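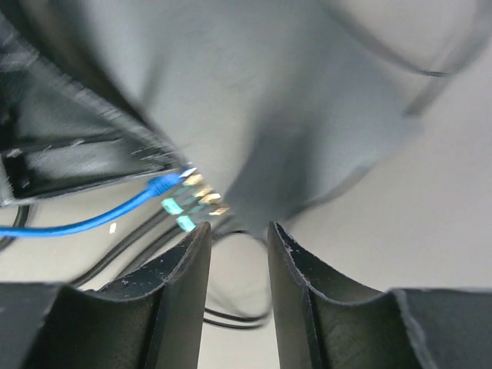 Sep 18, 2022

Second day on the cable runs. We compared the old policy, trained on the 1352 demos from August, with the new one trained on all 3530. Each got 50 trials with the same start poses. Tonantzin Lozano reset the bench between trials and I kept the log.

Old policy: 19 good out of 50. New one: 34. I had hoped for more, but the gap is real and it held up in both halves of the session. Most of the misses are still the same kind. The fingers close early and catch the edge of the connector.

Tried the wrist view alone for a few extra runs at the end. Too few to write up.

Zarex wants the table by tomorrow. I still have to relabel 2 trials where we disagreed on what counts as a grasp. Tonantzin says fail, I say partial. Will watch them again after breakfast.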